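Can a Machine Do the Chores Yet? Pictures from the Bench

Every March someone forwards me a video of a robot folding a towel, and every March I ask how many towels there were. It's usually one. This gallery comes out of a week at Tunlow, a shared workshop where a few small outfits are trying to get arms and grippers to do the dull jobs in a shop or a kitchen. I went in doubtful and I'm still doubtful, though a bit more specific about it.

Serena Palumbo runs the bench trials. She was generous with her time and didn't try to sell me anything, so I'll pass on what she told me without much garnish. Her working list has 194 chores on it, all of them things a teenager on a first job would be expected to pick up by lunch. Wiping down a counter is on there. So is putting a lid back on the thing it came off.

She sorts the list by what the machine has to touch. Hard and square is the easy end. Soft, sticky or floppy is the other end, and most of a real house lives down there. Anyone who has cleaned up after kids' craft hour knows where the time goes, and very little of it is spent picking up blocks.
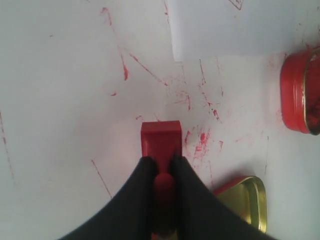
My own rule for these things is dull. I want to see the same job done 20 times by a machine that's been left alone, and I want to see what the counter looks like afterwards. Palumbo agreed with the first part and laughed at the second. Cleanup gets its own line on her list, she said, and it's a long way down.

Musyoka Lyimo, who used to manage a hardware store and now advises Stellholm on shop-floor work, is the more hopeful of the two. He reckons a stockroom is a kinder place to start than a kitchen, with labelled shelves and boxes that keep their shape. Fair enough. I asked what happens when a box has been opened by a customer and shoved back upside down, and he said that was a job for the person on shift. So there's still a person on shift.

I also asked both of them for a date. Lyimo said six years for the stockroom. Palumbo wouldn't give one for the kitchen - she'd been caught out by that question before, at Ferraro, and had to hear her answer read back to her at a meeting.

For now I'll keep doing my own dishes. The Plutow people have promised me a look at their laundry setup in the new year, and I've asked them to let me bring my own basket, with the socks still inside out and a fitted sheet at the bottom.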